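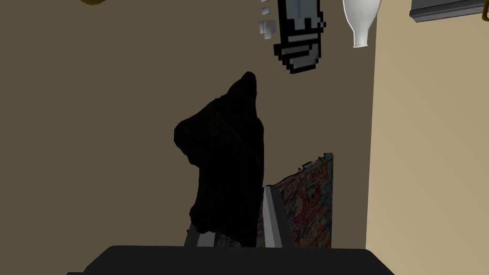

Last modified: February, 6:50 pm

Line drying indoors is mostly a humidity problem. I moved into the Noncombe flat with no dryer and one north-facing window, and spent the winter logging what the air did on wash days.

The sensor is a Flindis unit on the bookshelf, set to write a reading every 3 minutes. With nothing hanging, the room sits at 46 percent relative humidity. A full load of cotton pushes it well past that, and it stays up until I open something. Dark towels are the worst of the lot. They are the heaviest things I own, and any fold left doubled over holds water long after the single layers feel dry.

Changes that made a measurable difference:

Second spin at the highest speed. The Maes washer defaults to a low one on the towel cycle, which I only found by reading the manual.

A fan on low, aimed along the cloth and not straight at it. Air has to leave the room too, so the door stays open a hand's width.

Turning everything once, at 6 hours.

I also tried a small Cunon dehumidifier. It works, but the tank holds less than the box suggests and the hum carries into the bedroom — I now run it only when the reading stays above 50 overnight.

Next I want to weigh the towels before and after. The kitchen scale tops out too low, so that waits until I find a luggage scale.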